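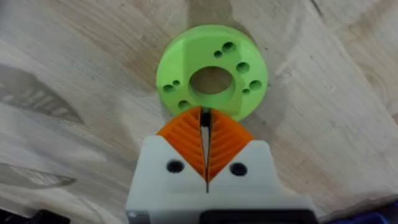
Fig. 11. Lime-green flange, flat side up or down as you please.

Traletti Taproom System – Set-Up Guide
Section 4: Opening a Second Location

Your first bar is already in the system, so most of the work is copying. The rest is fixing what you copied.

1. Sign in as the owner. Managers can see the Locations page but can't add to it, however nicely they ask.

2. Choose Locations, then Add. Type the name as you want it on receipts. Orlando Apaza's second taproom spent all of December printing "Test Bar Pls Delete."

3. Pick Copy Menu From and select your first location. Up to 600 items come across. If you sell more than 600 things, split the menu into two lists and run the copy twice.

4. Set the sales tax by hand. It does not copy, even if the new place is across the street.

5. Under Taps, enter each line number and the beer on it. Leave unused lines blank.

Caution: Don't enter "0" for an unused line. The system will cheerfully sell it.

6. Set the opening cash for each drawer. The default is 500 – dollars, so check before you count.

7. Press Publish.

Note: Publishing restarts every register at both bars. Do it in the morning. Friday at 7 p.m. is allowed, and you will hear about it.

If a register comes back blank, see Section 5, Imell Card Readers.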